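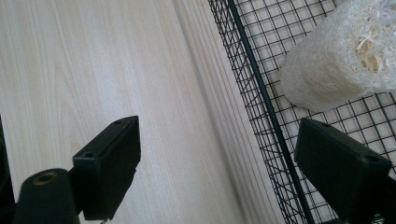
Home Collections Data cards Guidance Contact

Cliddale Bath and Washroom Articles: Data Card

README, third revision, January

Summary

The Cliddale set records common bath and washroom articles and the open storage on which they are kept. It covers loofahs, sponges, brushes, pumice stones and folded washcloths, together with the wire mesh panels, trays and racks used to hold them. The set was prepared for the household goods section at Budulport and is intended for cataloging, for teaching object names, and for studies of how small articles are arranged in the home.

Contents

Each entry consists of one photograph, a short written label and a storage note. Labels are plain English nouns with a material or color where it can be determined by eye. Storage notes state what the article rests on and whether it stands alone or with others.

The following terms are used throughout:

Loofah: the dried fibrous gourd, whole or cut to length. A cut end with visible cavities and stringy fibers is recorded as "open end." Pieces sewn to a cloth backing are entered under Pads.
Mesh panel: a flat grid of wire, with or without a heavier bar across it. The bar is not labeled separately.
Surface: the tabletop, shelf or floor beneath the article. Where wood grain shows but the material cannot be confirmed, the label reads "wood-grain."

Labeling practice

Labels are written by one reader and checked by a second. When the two disagree, the entry goes to the section editor, Kamol Kaewmanee, whose decision is final. Readers are asked not to guess at brand, age or condition. Off-white, cream and tan are treated as separate colors for natural fibers, as earlier revisions merged them and the result was of little use to the textile group.

Articles that show only in part are labeled if the visible portion is sufficient to name them. A loofah is usually identifiable from its cut end alone. Brushes seen only by the handle are entered as "handle, unidentified."

Files

Photographs are stored in folders of 30, with the labels for each folder in a single text file. File names carry no meaning and should not be used for sorting. The storage notes were compiled in Memuser and exported as plain text; line breaks inside a note have been kept.

Known limitations

Natural fiber articles are better represented than plastic ones. Black wire against a pale surface produces a dense pattern that some readers took for fabric netting — 12 entries were corrected for this reason in the second revision. Shadows beneath mesh were at one time labeled as stains, and a few such labels may remain.

Use and citation

The set may be used for teaching and research without charge. Please cite it as "Cliddale Bath and Washroom Articles, Budulport, third revision." Corrections should give the folder number and the label as it now reads. They are reviewed within 20 working days.

Related sets: Lazăr Kitchen Linens; Lazăr Laundry Articles

Contact the Collections Office | © Budulport Household Collections | Back to top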